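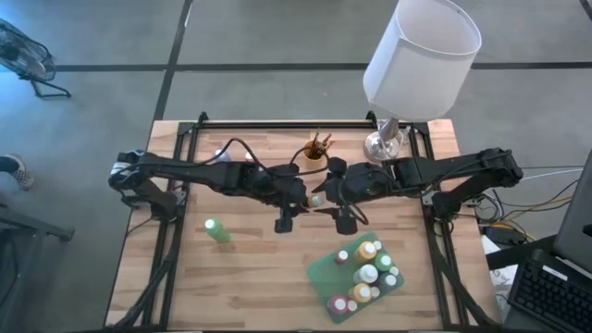 Butcher-block table: oil it again or switch to a film finish?

Home Forums Finishing Search Log in

etim_shopnotes
I have a butcher-block table that has only ever had mineral oil on it. Light wood, pale tan and light brown strips, a few small knots and some dark grain. It's used as a work surface and no food goes near it. The oil looks fine for a couple of weeks and then the top goes dull again, and anything damp left on it raises the grain. I'm tired of re-oiling. Can I go straight to a water-based polyurethane, or is the oil going to ruin that? The floor under it is smooth concrete in an unheated building, if that matters.
Olanrewaju

gjanssen
Mineral oil never cures. It sits in the wood and slowly migrates or gets wiped off. Water-based poly over it is asking for fisheyes and peeling. I would not do it without a lot of prep.

If you want less upkeep, a hardwax oil is the easier road. It will tolerate a little leftover oil better than poly will, and you can repair a worn spot without redoing the whole top.

Ebere A
I did poly over an oiled top three years ago and it's still on there. What I did:

Wiped it down with mineral spirits, let it dry overnight, wiped it again the next day. Sanded with 120, then 150. One coat of dewaxed shellac. Scuffed that, then three coats of water-based poly.

The shellac is what makes it work. It sticks to nearly anything and the poly sticks to it.

gjanssen
How much use does yours get? Shellac over oil can hold for years on a top where nothing gets dragged around. It's a weak layer under a hard one and I have stripped more than one of those for customers.

Ebere A
It's a sewing table. It gets used every day but I'll grant you I'm not hammering on it.

bassey_b
Nobody has asked how heavy the oil is. Somebody who oiled once last fall and somebody who has flooded a top every month since it was new have two different problems. Olanrewaju, how often and how much?

etim_shopnotes
Every three weeks or so, for a bit over a year. I put it on pretty thick, left it for half an hour, and wiped off what was left.

bassey_b
Then there is a good amount in there, mostly in the end grain and around the knots. Put brown paper on the top and run an iron over it on medium, no steam. Oil will show up as dark patches on the paper. Keep changing paper until it stops. Then do the mineral spirits and sanding.

I'm with Gerd on the hardwax oil. I use Callidell satin, two thin coats, buffed off after 20 minutes. It smells for a few days.

ifeoma_e
Going to disagree with both of you on the hardwax oil for a bench-type surface. I had it on mine and solvent took it off wherever I spilled. Poly shrugs that off. If the table sees glue or thinner I'd take the film finish and accept that one day I'll have to sand it back.

Also, sand finer than 150 only if you're using poly. For hardwax I was told to stop there or it doesn't soak in.

gjanssen
The can I have says no finer than 150, so yes. And fair point on solvents. I was thinking of water and general wear.

Do both sides, whichever way you go. If you seal the top and leave the bottom bare, the two faces take on moisture at different rates and the slab can cup. In an unheated building that matters more than the brand.

etim_shopnotes
The underside has never had anything on it. I assumed it didn't count.

Ebere A
It counts. One coat is better than none. Also look at how the top is fastened to the legs. It needs slotted holes or figure-eight clips so it can move across the width. Mine was screwed down tight when I got it and there was a crack along one glue line.

etim_shopnotes
Tried the iron and paper. First four sheets came up very dark, the seventh had a faint ring near one of the knots and the 9th was clean. Mineral spirits tonight. No solvents get used on this table apart from that, so I'm leaning toward hardwax oil and will do a test patch on the underside first.

bassey_b
Good plan. Give the patch a full week before you judge it – it's dry to the touch long before it's hard. And lay the oily rags out flat outside until they're stiff. Hardwax oils can heat up in a wad, which plain mineral oil never did to you.

ifeoma_e
Still think you'll want poly by September. Post how the patch looks.

Related threads
Cupped maple top, can it be flattened?
Dewaxed shellac: how long does a mixed batch keep?
Figure-eight clips or slotted cleats
Filling small knots before finishing
Water rings on an oiled counter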